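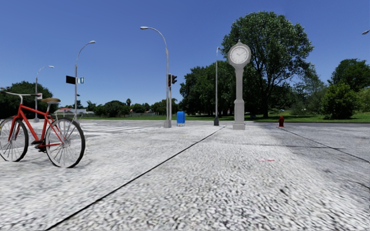
Route Checkers Wanted - Paid, Part Time, Season Starts in June

Balogun Walks & Wheels is looking for people to walk and bike our published neighborhood routes and tell us what is wrong with them. Wrong turns, missing street signs, benches that are gone, a bakery that closed two years ago and is still in the booklet. That kind of thing.

We put out printed route booklets for towns in our area, and a big spiral bound one that covers the whole Stalenon valley. New edition goes to the printer at the end of the season so everything has to be rechecked before then. Last edition had 3,707 numbered directions in it. This one will have 3,770. Every one gets looked at by a human being standing on the spot with a pencil.

Posted Mar 7, 2024. Open until filled.

The work

You get a packet. Packet has the route sheets, a base map, a pencil (bring your own too, ours are bad), correction slips and a stamped envelope. You do the route in the direction it's printed, start to finish. You mark what's wrong. You send it back. Then you get the next packet.

Most walking routes take a morning. Bike routes are longer and a few of them are hilly, particularly the ones on the east side past the Jeltico water tower. If you don't want hills say so on the form and we will not give you hills.

You can pick your own days. Daylight only please. We had someone do a route at dusk last season and half the street names came back as question marks.

What we want you to look for

Does the direction make sense if you've never been there. This is the big one. "Turn left at the church" is no good if there's two churches.
Street names, spelled the way the sign spells them, even if the sign is wrong. Note it if you think it's wrong.
Where you can get water, a restroom, a snack. Open hours if posted.
Places to lock a bike.
Sidewalk that stops. Which side it starts up again on. Curbs with no ramp, bad slabs, long stretches with no shade. We get letters from people with strollers and walkers and they use these notes more than anybody.
Construction, if it looks like it will be there a while.
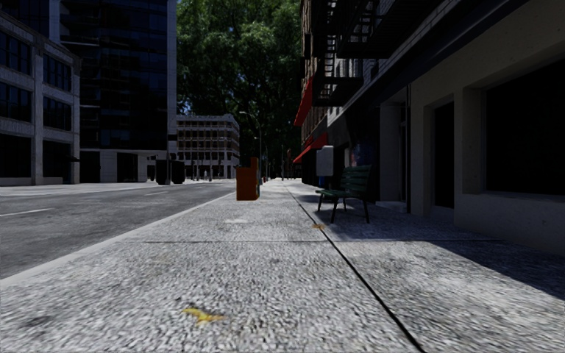

What we don't need

Your opinion of the houses. Poems (we have recieved poems). Suggestions for a totally different route, unless the printed one is blocked. There's a separate sheet for new route ideas and Amber reads all of them, just not in May and June.

Who should apply

Age 18 and up. You can walk four miles at your own pace with stops, or ride fifteen. Legible handwriting, really, this is the main reason we don't ask people back. Comfortable reading a paper map. You don't need to be fast, and you don't need to know the area. People who don't know it catch more.

For bike routes you need your own bike in working order, your own helmet, and a lock. Any kind of bike. E-bikes fine but write it on the slip since it changes the times. We don't lend bikes.

A car is not required. About half the routes start near a bus stop and we'll give you those first if you ask.

Pay

$31 per walking route, per completed packet. Bike routes are $31 plus a mileage add-on, rates are on the sheet that comes with your first packet. Bus fare reimbursed, keep the receipts. Payment goes out twice a month by check or direct deposit. A packet counts as completed when every direction has either a check mark or a correction slip next to it. Blank ones come back to you.

You will be an independent contractor so no benefits, sorry. Paperwork gets done at the training.

Training

One evening, two hours, paid at the same rate as a route. We go through the marking system, then everybody does a short practice loop of the block and we compare slips. Practice loop is on foot for everyone, including bike people. Wear shoes.

The marking system takes a bit to get used to. Circle means gone, box means moved, wavy line means unclear. Please do not invent your own. We type it all into Prostar at the office afterward and the typists go by the marks only.

How to apply

Send a short note to Amber Vermeulen, Route Editor, Balogun Walks & Wheels, 739 Mill Street. Drop off is fine too, there's a slot in the door. Put in:

Your name, phone, best time to call
Walking, biking, or both
Which months you're around
How far you're ok traveling to a start point
One set of written directions from your front door to the nearest place that sells milk. Handwritten. No map, no sketch.

That last one is not optional, it's how we pick. Keep it to one page. Say how you'd tell a visitor, no local nicknames for things.

No resume needed. If you've checked routes for us before you dont need to send the directions, only the dates you're free and whether your address changed.

Amber calls everyone who gets a training spot. If you don't make this round we keep your note on file for the fall touch-ups, which is a smaller batch, walking only.

Questions, leave a message at the office with your number said twice, slowly. The machine is old.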